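Linholm square coffee table: 583 dollars' worth?

Linholm's website gives its square coffee table an average of nearly five stars from 1,644 buyers, which made me suspicious before I'd opened the carton. Nearly all of the reviews I read had been posted in the first week. A coffee table is easy to like in the first week.

I paid full price at the Lultport store, $583 with delivery on top, and I've had it since January.

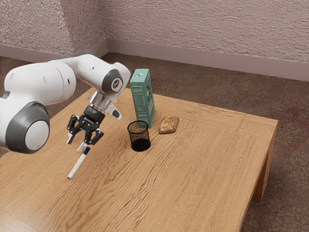

Light brown wood, with a green box, a mesh cup and bread on top.

Delivery was booked for Friday morning and turned up after dark. Assembly is meant to take 20 minutes. Mine took over an hour, mostly on account of one leg bolt that wouldn't catch its thread until I backed the other three off again. The supplied key is soft and had rounded its corners by the end. Use your own.

The store calls the finish "family-proof", a term I asked Linholm to define by email. I got a link to the care page, which tells you to use coasters. My old table from Rothe needed coasters too, and it cost a good deal less. 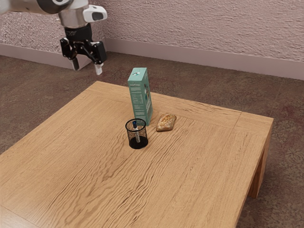
Square top, wooden.

Height is 46 centimetres, a little tall if your couch is a low one. You notice it when you reach forward for a cup and your wrist meets the edge. That edge has been eased so slightly that I took some sandpaper to the underside myself, and I resent doing finishing work on new furniture.

It doesn't wobble, I'll give it that. I've sat on one corner to tie my boots and it stayed put. 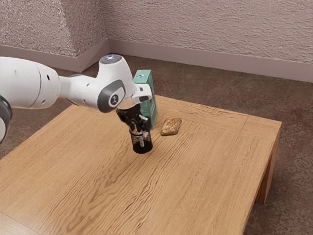 Is the square shape any use?

Depends on the room. Square tables look generous in a showroom the size of a rink. In a narrow living room you end up walking sideways past one corner, and whatever lands in the centre stays there, out of reach from every seat. I'd measure twice and tape the outline on the floor first.

Gredico sells a rectangular one at $500 with a shelf underneath. I'd look at that before paying extra for a name. If you do want square, wait for a sale. Three stars from me, and the third is for the stiffness.

Comments

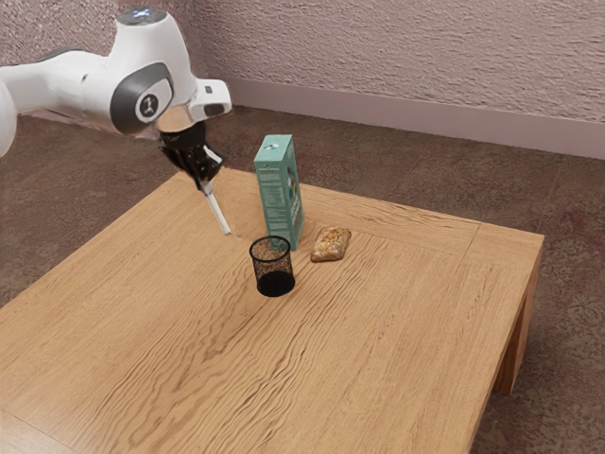

Sieglinde Böttcher: Three is harsh. I had the same trouble with the leg bolt, but Linholm mailed me a new set free and they went in fine. Agree about the height, though. We ended up putting risers under the couch.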